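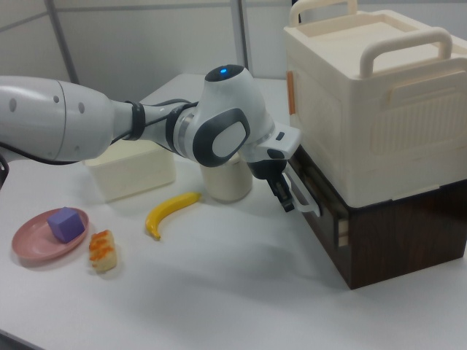 濃い茶色の引き出し箱「ヒンドロン」に、持ち手付きの容器「ガーレイ」を重ねた様子。手前はピンクの皿とおもちゃのパン。

報道関係者各位
2024年10月21日
Garnolach(ガルノラック)

重ねて使える卓上収納「ヒンドロン」と「ガーレイ」を発売いたします
ままごと道具の片付けを、テーブルの上で最後まで

家庭用の収納用品を企画、販売するガルノラック(代表:カラム・ハリデイ)は、引き出し箱「Hindoron(ヒンドロン)」と、その上に重ねることのできる容器「Gourlay(ガーレイ)」を、本日より発売いたします。両方とも、小さなおもちゃや食器を、遊んだその場所で片付けるための商品です。

開発のきっかけ
当社は今年の4月に、小さなお子さまのいる100のご家庭に、おもちゃの片付けについてのアンケートをお願いしました。その中で多かったご意見は、「大きい箱に全部を入れると、次の日に小さいものが見つからない」というものでした。ままごとのパンや皿は、ブロックやぬいぐるみと一緒にすると底のほうへ行ってしまいます。また、棚が遠いと、お子さまが途中で別の遊びを始めるというご意見もいただきました。
そこで当社は、遊ぶテーブルに置いたままにできる、二段の収納を考えました。

商品の特徴
「ヒンドロン」は、濃い茶色の木目の箱に、白い取っ手を付けた引き出しです。取っ手は外側へ曲がった形で、小さな手でも指をかけやすいように、何度も形を直しました。箱の色は、食卓や居間の家具の近くに置いても目立ちすぎない色を選んでいます。
「ガーレイ」は、クリーム色のプラスチックの容器です。上に丸い持ち手が二つあり、前の面には細かい筋の模様を入れました。左側の小さなオレンジ色の部分は、全体が静かな色であるため、少し明るい色を加えたいという担当者の希望によるものです。
二つを重ねる場合は、下にヒンドロン、上にガーレイを置いてください。毎日使うものを引き出しに、ときどき使うものを上の容器に分けることをおすすめします。もちろん、別々にお使いいただくこともできます。

代表 カラム・ハリデイのコメント
「私の家でも、夕食の前にテーブルを空けることは毎日の小さな仕事です。おもちゃのパンを一つ探すために、箱を全部ひっくり返したこともあります。この商品で、どこのご家庭でも片付けがすぐに終わるとは申しません。しかし、しまう場所が目の前にあれば、お子さまに『これはどこのおうち?』と聞くことができます。私は、その会話がとても好きです。」

商品の概要
商品名:Hindoron(ヒンドロン) 引き出し箱
価格:3,020円(税込)
商品名:Gourlay(ガーレイ) 持ち手付き容器
価格:2,348円(税込)
販売場所:直営店「Ramell(ラメル)」、および全国155の取扱店
皿、おもちゃ、その他の小物は商品に含まれません。

お手入れとご注意
ヒンドロンは、よくしぼった布で拭いた後、乾いた布で水分を取ってください。重ねたまま運ばずに、必ず一つずつ運んでください。引き出しを開けるときは、上の容器に重いものが入っていないことをご確認ください。

店頭での展示について
ラメルの店内では、両商品を重ねた状態で展示し、引き出しの開け閉めをお試しいただけます。お子さまと一緒のご来店も歓迎いたします。取材をご希望の方は、恐れ入りますが、前もってご連絡をお願いいたします。

本件に関するお問い合わせ先
ガルノラック 広報担当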